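Sorting and washing reusable cutlery for a village hall tea

Posted in Kitchens and Catering by plomonix_hall

We run a summer tea in July and want to stop buying throwaway forks every year. We have over 300 pieces of mixed cutlery given by different people, some plastic and some metal. At the moment it all goes in one big crate and takes ages to sort. Is it worth keeping the types apart, and does the plastic stuff survive a dishwasher?

Okeke
Keep them apart from the start. Put out one tub per type and let people drop their own in as they leave. Different coloured tubs help more than labels do. 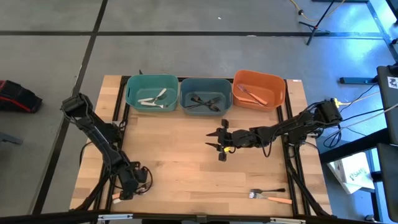
2 min read

White plastic in one, black forks in another and metal in the third is plenty. If you split it any further, people stop reading and use the nearest tub. On washing, look for a dishwasher mark on the packet. If there isn't one, wash by hand in warm soapy water and dry on a tea towel. Thin plastic can warp on the bottom rack, so use the top one if you do try it. Metal forks with coloured handles vary, and I'd do those by hand as well.

boltex130
Just get metal. We bought a box second-hand years ago and still use it.

Votent
Agree with the first reply about the tubs. Also think about the table you sort on. Ours is bare wood and it marked badly the first year from wet cutlery being left on it overnight. Wipe up as you go and oil the top once a year. Knots and darker patches in the boards are only the grain, so don't try to scrub those out.
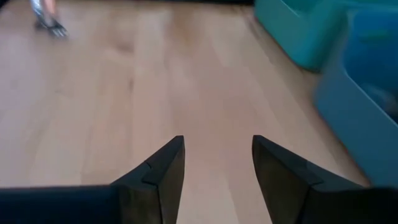 Pale boards with a small dark knot

An old sheet over the top works too if you can't be bothered with oil.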